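4. Limpieza interior y cambio del ventilador trasero

Este capítulo es para los usuarios del equipo de sobremesa Gerkska 24. El trabajo dura una hora larga si es la primera vez. Lea todos los pasos antes de empezar, porque el paso 6 necesita una pieza que usted tiene que pedir antes.

4.1 Lo que necesita

Destornillador de estrella mediano, con punta imantada o sin ella.
Pincel suave y seco, de cerdas no metálicas.
Bote de aire comprimido.
Ventilador de recambio, referencia Olatunji 121. La versión anterior tiene el conector más corto y no llega a la placa.
Un vaso pequeño para los tornillos.

4.2 Preparar el equipo

1. Guarde sus documentos y apague el ordenador desde el menú. No use el botón frontal para apagar.
2. Ponga el interruptor de la fuente en la posición 0 y desconecte el cable de corriente.
3. Desconecte todos los otros cables. Si tiene dos cables de vídeo, marque con cinta cuál va arriba.
4. Pulse el botón de encendido durante unos segundos, con el cable ya fuera. Así se descarga lo que queda en la fuente.

PRECAUCIÓN: no abra nunca la fuente de alimentación. Dentro puede quedar tensión también después de muchas horas. Si la fuente hace ruido, se cambia completa.

4.3 Abrir y limpiar

5. Quite los dos tornillos moleteados de la parte trasera y deslice el panel lateral hacia atrás. En los equipos que salieron del almacén de Irnport el panel entra muy justo. Empuje con la palma de la mano y no haga palanca con el destornillador. Acueste la torre con el lado abierto hacia arriba, en una mesa firme y con buena luz.

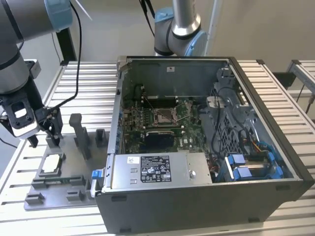 Antes de tocar cualquier componente, toque una parte metálica sin pintar de la caja. Repita esto cada vez que se levante de la silla, sobre todo en invierno y si lleva ropa de lana.

Sujete las aspas de cada ventilador con un dedo y aplique el aire en golpes cortos, con el bote siempre vertical. Después pase el pincel por el disipador, siguiendo la dirección de las láminas.

Nota: no use el aspirador de casa. Produce electricidad estática y puede llevarse los puentes pequeños de la placa.

4.4 Cambiar el ventilador

6. Desenchufe el conector marcado REAR. Tire del plástico, no de los hilos.
7. Quite los cuatro tornillos desde fuera y guárdelos en el vaso.
8. Coloque el ventilador nuevo con la flecha hacia el exterior de la caja.
9. Apriete los tornillos en cruz, sin fuerza excesiva. Enchufe el conector.
10. Cierre el panel, ponga la torre de pie y conecte los cables.

4.5 Comprobación

Al arrancar, el ventilador gira unos segundos al 100 % y luego baja hasta aproximadamente 900 revoluciones por minuto. Puede ver el valor en el menú de inicio, apartado Temperatura. Si indica cero, apague, desconecte la corriente y revise el conector del paso 9.

Si el aviso de temperatura continúa, escriba al taller de Gusholm e indique el número de serie, que está en la etiqueta de la base. Responde Marcela Mikuš o, por la tarde, Ľubomír Mikuš. En octubre el taller trabaja solo por la mañana.

El cambio de la pila de la placa se explica en el capítulo 5.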